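Handout 4: Reverberation in Shared Workrooms
Building Acoustics, spring term
Sze-wing Leung

Read sections 4.1 to 4.4 before the lab. Section 4.7 contains the problems due in May. Symbols are the same as in Handout 3 unless noted.

4.1 Definition

The reverberation time T of a room is the time taken for the sound pressure level to fall by 60 dB after a steady source is switched off. It is stated in seconds and always refers to a frequency band, usually an octave or third octave. A value of T given without a band should be treated as incomplete.

A fall of 60 dB is seldom available in practice. The source would need to stand far above the background noise at every measuring position, and in a room with running ventilation that is hard to reach in the low bands. The usual procedure takes the slope of the decay between 5 dB and 35 dB below the starting level and extends it to 60 dB. The result is written T30, where the 30 is the evaluation range in decibels. It is not a third of a second, and it is not half of T. Students lose points on this every year.

The early decay time (EDT) is evaluated over the first 10 dB and is also extended to 60 dB. In a perfectly diffuse field EDT and T30 are equal. When they differ by a large margin, report both.

4.2 The Sabine equation

For a room of volume V in cubic meters with a total absorption area A in square meters,

T = 0.161 V / A

The absorption area is the sum over all surfaces of area times absorption coefficient:

A = S1 a1 + S2 a2 + ... + Sn an

The coefficient a is the fraction of incident sound energy that is not reflected. It depends on the material, on the mounting, and on frequency. A porous board fixed directly to a slab and the same board hung below it with an air gap have different coefficients in the low bands. Always copy the mounting from the data sheet along with the numbers.

The constant 0.161 contains the speed of sound and has units of seconds per meter. It holds near normal room temperature. If you work in feet, convert first.

The derivation assumes three things:

(a) the sound field is diffuse, with energy arriving equally from all directions;
(b) the absorption is spread fairly evenly over the surfaces;
(c) the mean absorption coefficient is small.

Workrooms tend to satisfy (c) when untreated and to violate (a) and (b) once treated. This is the reason measured values after treatment often come out longer than predicted.

4.3 Describing the surfaces

Before any calculation, make a surface schedule. List each surface with its area, its material, its backing if known, and a source for the coefficient. Openings to an adjoining space are entered as surfaces too. Furniture goes in a separate table with an absorption area per item.
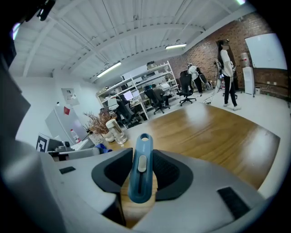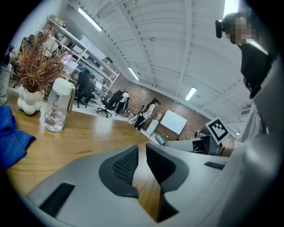
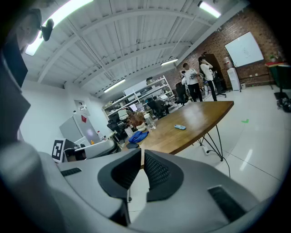 A surface schedule is normally started from the ceiling, which is often the largest area in the room that can be treated without moving anything. Enter the form of the surface as well as its finish. A flat painted slab can be taken as one plane. A corrugated ceiling crossed by curved beams and thin pipes, like the one in the third picture, cannot: its true area is greater than its plan area, and the ribs scatter sound at wavelengths comparable to their spacing. For a first calculation use the plan area and a coefficient for the sheet material, then note in the remarks column that scattering is expected. Do not raise the coefficient to allow for it. Scattering redistributes energy and is handled separately. If the sheet is perforated, with fill behind it, the coefficient changes completely, so establish this on site before choosing a table value.

Walls come next. Brick has low coefficients in all bands, somewhat higher if it is unpainted and the joints are rough. Glazing absorbs more in the low bands than in the high ones as the panes vibrate. Thin board on studs behaves in a similar way, with a maximum at the resonance of the board and its cavity.

Tables and shelving matter mostly as reflectors and obstacles. A bare tabletop between two seated people returns a strong early reflection, and a filled shelf breaks up what would otherwise be a large flat wall. Neither contributes much to A. Upholstered chairs do contribute, and the value per chair should be taken from a measured source where one exists.

4.4 Worked example

The open office on the upper level of the Ninholm building is a plain rectangle, 20 m by 10 m, with a height of 3.5 m.

Volume: V = 700 cubic meters
Total surface: S = 610 square meters
Absorption area, unfurnished, 500 Hz band: A = 30 square meters

Reverberation time:
T = 0.161 x 700 / 30 = 3.76 s

The mean absorption coefficient is 30 / 610 = 0.049, so assumption (c) is satisfied.

The design target is T = 0.8 s. The absorption area required is

A = 0.161 x 700 / 0.8 = 140.9 square meters

and 110.9 square meters must be added. The Firna ceiling board is entered at a = 0.85 in this band for the suspended mounting. It covers a ceiling with a = 0.05, so each square meter of board adds only 0.80 square meters of absorption area. The board area is

110.9 / 0.80 = 138.6 square meters

or 69 percent of the ceiling. Forgetting to subtract the covered surface gives 130.5 square meters, an underestimate of 8.1.

Check with the Eyring form, which is preferred when the mean coefficient exceeds 0.2:

T = 0.161 V / ( -S ln(1 - am) )

With am = 140.9 / 610 = 0.231, the denominator is 160.2 and T = 0.70 s. The two forms bracket the target reasonably well. Quote which one you used.

Note that both forms ignore where the board is placed. All of the added absorption is overhead, and sound traveling horizontally between the walls meets very little of it. The measured decay may then have two slopes, a fast early part and a slower tail. Some wall treatment, even a small area at ear height, usually does more for the tail than the same area added to the ceiling.

4.5 Air absorption

Air absorbs sound at a rate that increases with frequency and depends on humidity. The term 4mV is added to A, where m is the attenuation constant per meter. In the band at 2000 Hz, with 4m = 0.010 per meter, the room above gains 7 square meters.

If A from the surfaces were again 30 square meters:
T = 112.7 / 37 = 3.05 s

For the treated room:
T = 112.7 / 147.9 = 0.76 s

The correction is large in a hard room and minor in a treated one. Below 1 kHz it may be dropped for rooms of this size. The coefficients for the surfaces will of course differ from band to band; the values are held constant here only to show the size of the air term.

4.6 Related quantities

Critical distance. The distance from an omnidirectional source at which direct and reverberant levels are equal is

rc = 0.057 sqrt(V / T)

Untreated: rc = 0.78 m
Treated: rc = 1.69 m

Beyond rc, moving farther from a talker brings little reduction in level according to the diffuse model. In long, low rooms the level does continue to fall with distance, and the model should not be used to predict speech levels between distant desks. Use the spatial decay rate per doubling of distance for that purpose (Handout 6).

Schroeder frequency. Below

fs = 2000 sqrt(T / V)

individual room modes dominate and the statistical treatment is unreliable.

Untreated: fs = 147 Hz
Treated: fs = 68 Hz

The 125 Hz octave band therefore lies partly below the limit in the untreated case. Results there should be averaged over more source and microphone positions.

Level reduction. The change in reverberant level due to added absorption is 10 log(A2 / A1). For the example this is 10 log(140.9 / 30) = 6.7 dB. The direct sound is unchanged.

4.7 Problems

1. Repeat the worked example for a target of T = 0.6 s. Is the ceiling alone large enough? State the board area and the fraction of the ceiling.

2. The Firna board is replaced by the Grikero baffle, entered as 0.9 square meters of absorption area per unit in the 500 Hz band. Assume the baffles hang free and cover none of the ceiling. Find the number of units for T = 0.8 s.

3. A doorway of 4 square meters is opened to a large stairwell. Treat it as a surface with a = 1 and find the new T of the untreated room. Explain what happens to this estimate if the stairwell is itself very reverberant.

4. Derive the Sabine form from the Eyring form for small am. Give the first neglected term.

5. Prepare a surface schedule for your assigned room using the layout in section 4.3. Leave the coefficient blank wherever you cannot identify the material, and write down what you would check on a second visit.

Reading: Chiu, course reader, chapter on decay measurements. Skip the appendix on impulse sources, which is covered in the lab sheet.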